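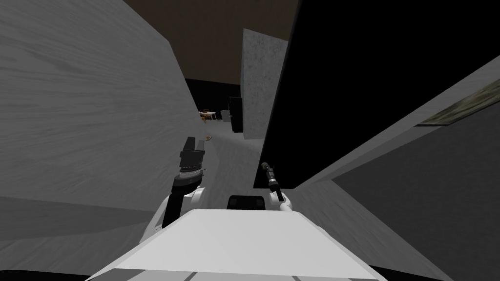 Zendero opens its doors in Skurkstead, and mostly talks about somebody else's door

803 shares | 7 comments

SKURKSTEAD, 18 November 2018. Zendero, which writes software for two-armed robots, held its second open day this weekend. Visitors were promised a look at the future of household help and spent much of the afternoon watching a machine consider a corridor.

The corridor is in a simulated flat known in the office as Biswas. Everything the company's software learns about getting from one room to another, it learns there first, where plaster is free and the neighbours don't complain. The day's programme ran on a large screen, seen from just behind the robot's own shoulders.

"People arrive expecting somersaults," said Aurora Macedo, head of demonstrations at Zendero. "We show them a hallway. By the second cup of tea they're shouting advice at it."

Doors came up a good deal. A person opens one while holding a phone, a sandwich and a grudge. A robot has to find the knob, bring a gripper to it and keep the rest of itself out of the way, all in a passage built for people with narrower shoulders.

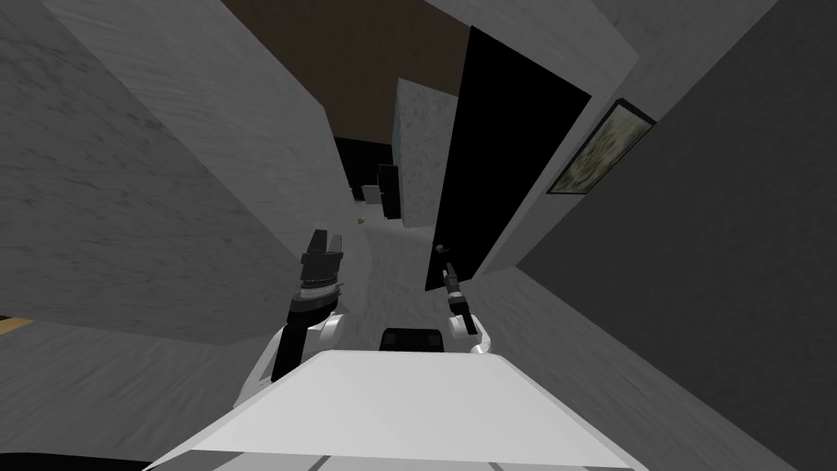

Simulator view: Zendero, Skurkstead. Free for editorial use with credit.

The Biswas session was followed by questions, and the company is grateful for all of them, including the one about whether the robot could be taught to close a door quietly after eleven at night. That work has not been scheduled.

Nilmini Khondokar, who leads the simulation team, gave a talk on why her flat leans. "A level view flatters everybody," she said. "If the software only knows what a wall looks like when it's upright, it has learned very little about walls."

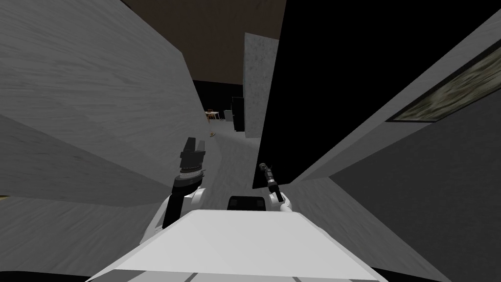

Planning a route is the part of the job that visitors tend to underrate, and Khondokar gave it most of her half hour. Her advice to the audience was to stop admiring the furniture at the far end and look at the floor on the way there. A small tan object was lying on the grey floor of the corridor, well short of the table, and it is the sort of thing a robot should know about before it sets off. Several parents in the room nodded with feeling.

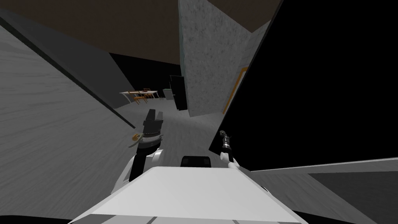
Zendero intends to take the demonstration to Vasunstead in June, with more seats and a longer session on arms. The two on show gave visitors plenty to argue over, the left one ending in a gripper with a pair of black fingers and the right looking much the slimmer from where the audience sat. Beyond them were a white table and two wooden chairs, which a gentleman at the back described as nicer than his own.

Places for Vasunstead are free and must be booked through the Zendero press and visits desk in Skurkstead. Tea will be provided. Please use the side entrance, as the front door sticks.

2758 views | Share this release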